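Filed under: Papers / Robot software / Planning and perception

4. Choosing what to pick up next

I'll start with the planner, as it's the bit I rewrote most often (and the bit Kiều Thái still teases me about). Vimlow takes a list of things on the table and hands back one item and one basket. Torko then works out how to get the arm there.
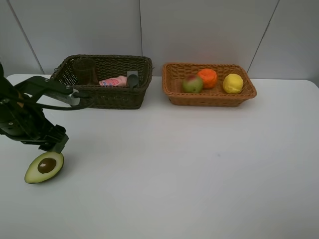
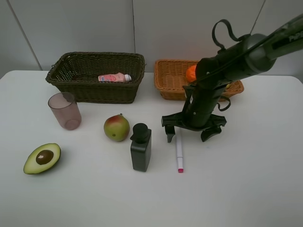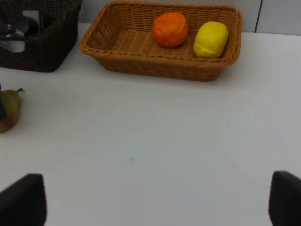 Figure 2. The sorting table with its two woven baskets. First: gripper over the avocado half. Second: gripper over the white marker. Third: wrist view, with a pear at the left.

My first version simply went for the nearest item, and it was dreadful! It would pick the easy thing at the front and then fuss over a tight pair further back. So now each item gets a score made of two parts, one for how sure we are of the label and one for how much room the fingers have on either side. Something like the mango and the dark bottle in the second picture loses points for having a close neighbour, while the avocado, out on its own near the corner, does nicely.

Labels come from the fixed view and grasp points from the wrist view, and keeping the two in step was a real pain. Manee Thongsuk found that our clocks had drifted apart by 200 milliseconds, so the arm was planning on stale positions. We fixed that in Torko and left Vimlow alone.

Baskets are treated as plain boxes with an open top. That's crude, I know. It ignores the sloping sides, and a round fruit may well roll after it's let go, so we look again after each drop and never trust the old position. Sombat Kongkaew wanted a proper mesh of each basket, and we did try one in January, but planning took roughly 2 seconds longer and I got impatient.

What still bothers me is the scoring weights. I set them by hand, and Section 5 covers our attempt at learning them instead.

Contact: Waraporn Thongdee, Esen project | © the authors | Back to top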